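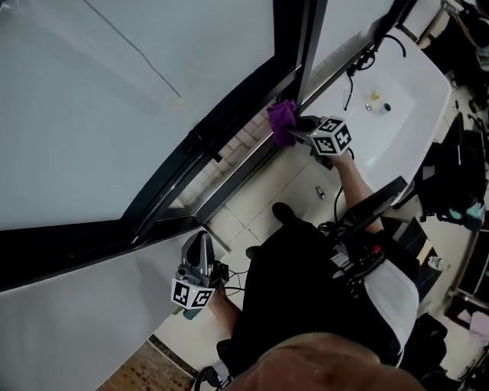

Cloth in the corner of the window frame, beside the bath.

Sivcombe, series 3: progress report to the Verbruggen Fund
Prepared by Noura Masri, script editor
Period covered: up to the end of December

Where the scripts are

Six of the eight episodes are in second draft. Episode seven exists as a long outline and episode eight as a short one that I don't believe. Your schedule has all eight at second draft by now, so we are behind, and I would rather you read it in the first paragraph than the last.

The hold-up is the Drarier family. The original pitch promised a slow reveal that the eldest son was behind the ferry fire. Yurani Palomino, our lead writer, has moved that reveal to episode four on the grounds that the audience will have guessed it by then anyway. She is probably right about the guessing. I am less sure what is meant to keep people watching for the four episodes after it. The present answer is a missing will, and we used a missing will in series one.

Viewers

The short catch-up episode released in the autumn had 3000 views in its first month. The platform describes this as strong. I'd be careful with the word. Their figure counts anyone who stays for a few seconds, and the number who reached the closing titles was almost 400. Those who did finish left plenty of comments, mostly asking whether Bernice is dead. (She isn't, but please keep that to yourselves.)

The test audience

We showed a read-through of episodes one and two to 50 people in the upstairs room at Nivlow. The score sheets were kind. I don't put much weight on them, as a good part of the room knew somebody in the cast. The talk afterwards was more use. Several people could not tell the two sisters apart until the funeral, and one man thought the vicar was the villain throughout. We have renamed one sister and left the vicar alone for now.

Money

Spending on scripts is within budget, mainly from having fewer scripts to pay for. I would not call that a saving. The second payment to the writers falls due when episode eight is delivered.

Next period

Yurani will rewrite the back half with a different engine in place of the will – she has two ideas and I like one of them. Casting for the new doctor stays on hold until we know if he survives episode five. I have been told the whole series can be locked by spring. My own guess is early summer, and I would ask you to plan on that date.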